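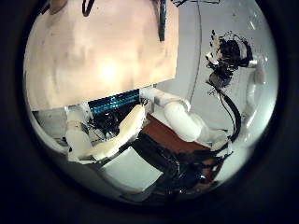
Grasp planner again. Spent most of the morning on the fisheye stuff, undistorting before the segmenter sees it, and finally got the finger mask lined up with the kinematics. Was out by 51 pixels. Wrong sign in the config, mine, from before the Pledel merge.

Masking matters more than I thought. Fingers are pale, wall is pale, and the planner was quite happy to plan a grasp on its own knuckle. Cables are still a mess for it, thin dark ones vanish in the depth and then the collision check says all clear. Chrysoula wants to inflate everything by 4 mm. Fine for now, bit crude.

Replan time is down to 310 ms, was over 2930 with the old Vetex solver. Will push the branch tonight if the tests go thruogh. Leilani, the calibration file is in the Cimow folder, dont use the one in root.

Next: joint limits on the thumb, then logging.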